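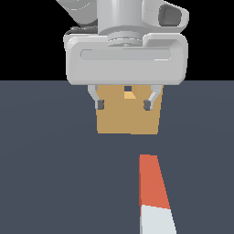
Briggs

The Hurnivus open day was held in Trinard on April 26, 2026, in the upstairs room of the library. I have played on the board for 5 years and had never met another member, so I took the early train and got there before the doors opened.

For those who don't play, Hurnivus is a text roleplay board. Your character is the child of a minor river god and lives in one of the houses along the bank. You write a post, someone replies as their character, and it carries on until the thread is closed or people drift off. The site has 767 character sheets on it, though plenty of those belong to people who left years ago.

Name badges had two lines, one for your username and one for your main character. Most people left the first line blank. I spent the morning being called by the name of a ferryman's son who is fourteen and can't swim.

The first session was about claiming scenes. On the board a new character stays unclaimed until a moderator writes the scene where the parent god shows up. The complaint has always been the wait. The staff put the figures on the wall: 177 scenes written last year, and a queue that was longest in October. From now on a player can write their own scene and have it checked afterwards. There was some grumbling from the older houses, who think it will mean everybody is a child of the main river. I think that is probably right, but I'd still take it over waiting.

Then a talk on moving the archive to Plurklow. The old board software is no longer updated and the search has been broken since I joined. All 3,546 threads are being carried across. Italics will survive, coloured dialogue won't. If you gave each of your characters a speech colour, go back and add name tags before the move, or long conversations will be hard to follow.

Lunch was bring your own. The cafe downstairs does tea and a decent cheese scone.

In the afternoon we tried a live thread. Tables were given an opening line and a pile of paper, and each person wrote a paragraph and passed it left. Ours began at a lock gate in fog and went well until two people both decided they were the lock keeper. We let them both be the lock keeper. It was slow going -- handwriting is not what it was -- and I noticed how much I lean on being able to delete things. The finished threads are being typed up for the side stories section.

The last half hour was questions. Somebody asked about the rule against controlling another player's character in a fight, and the answer was the same as ever: write the attempt, leave the result to them. The house swap rule is staying too.

Entry was free, and there is a lift at the back of the building. I missed the group walk to the weir because of my train.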